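**Unit 6 handout: Automation in garment handling and the people who do the work**

Read before the seminar. Bring written answers to the two preparation tasks at the end.

## 1. Background to the case

The case for this unit is the Savport laundry and textile service, which washes, sorts and folds garments for hospitals, hotels and care homes. The Savport site employs 348 people across two shifts. In December the operator, Metau, introduced a pilot program for robotic handling of knitwear at the folding stage. The system software is supplied under the name Wutel.

Washing, drying and transport at Savport were automated long ago. Folding was not. A sheet or a towel has a fixed shape and can be fed into a machine by its edge. A pair of sweatpants comes out of the dryer as a heap, and the worker has to find the waist, the cuffs and the seams before folding can begin. In the trade this step is called "opening" the garment. It is usually learned in the first weeks on the job and is seldom written down.

## 2. The task as the machine meets it

Engineers divide opening into three parts: finding an edge, getting hold of it, and spreading the garment from that point. Each part is harder with soft, stretchy material. A gathered cuff changes shape when it is touched, and a hand that grips too deep will take several layers at once.

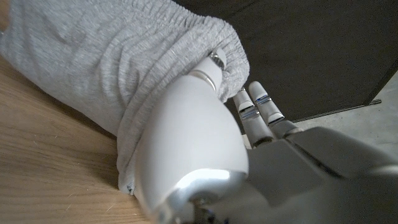 The cuff is not the part that takes the time, according to a written comment from one folder at Savport. Anyone can get a thumb into a cuff. What takes the time is knowing from the feel of it that the leg is inside out, or that the elastic has gone and the piece should be pulled for repair. The same comment asks who will be responsible for that check once the folders are moved to other stations.

Students should take this objection seriously. In the job descriptions used at Savport, folding and inspection are separate duties. On the floor they are performed in the same movement of the hands. When a task is handed to a machine on the basis of its written description, the unwritten part may be left without an owner.

## 3. What changes for the workforce

Under the pilot agreement no position is removed during the trial. Thirteen employees were reassigned from folding to a new role, garment cell operator. Their duties are as follows:

- loading the work table and clearing it between batches;
- stopping the cell when a garment is caught or dropped;
- recording each stop by type, using the agreed list of codes;
- inspecting finished pieces before they are packed.

The role carries a higher pay grade, and it also changes the working day. Folders at Savport traditionally set their own pace within a batch and talk across the table as they work. Cell operators stand apart from their colleagues and wait for the machine. Several described the new work as lighter on the shoulders and wrists but more tiring to pay attention to.

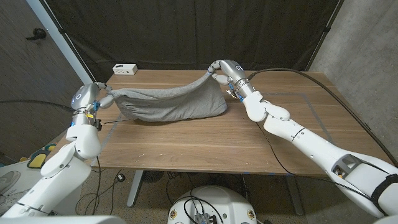
Two-handed work deserves separate discussion. Most early systems for textiles used one arm and a flat surface. Lifting a garment between two hands allows its own weight to pull out some of the folds, much as an experienced worker does by habit. It also requires a larger clear area, and the layout of the room must be planned around that area. At Savport, two folding tables were removed to make space for the cell, and the walking route to the break room was changed. Employees learned of the route change only when the floor had been re-marked.

## 4. Records and their use

The pilot log contained 1646 entries at the end of the first phase. Metau uses the log to improve the system. The employee council has asked that it not be used to compare one operator with another. A similar question arose at the company's Tlapale site, where stop records were discussed in individual reviews until a written rule ended the practice.

## 5. Preparation tasks

1. Choose a manual task you know well. List the duties that would appear in a job description, then list what the worker also does without being told. Nearly 500 words.
2. Draft a short clause on the use of stop records that both Metau and the employee council could sign. State who may see the records and how long they are kept.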